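Jemetti 24 daylight developing tank, reviewed

Jemetti says its tank lets you process 16mm reversal at home with lab-like evenness. I ran 24 short test rolls through it in November, and I'm keeping my account at the lab.

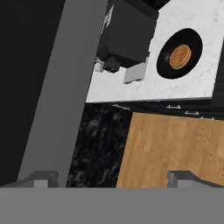
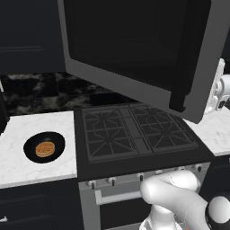
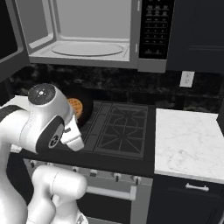
Does it develop evenly from edge to edge?

Mostly, if you agitate by hand. With the motor on I got faint surge marks near the perforations on Arkerau stock, and the manual blames the user. The reel is well made and loads easily. The lid drips. At $2,030 I'd want a lid that doesn't, and Sandhu's older tank gave me cleaner highlights.

Weronika Piątek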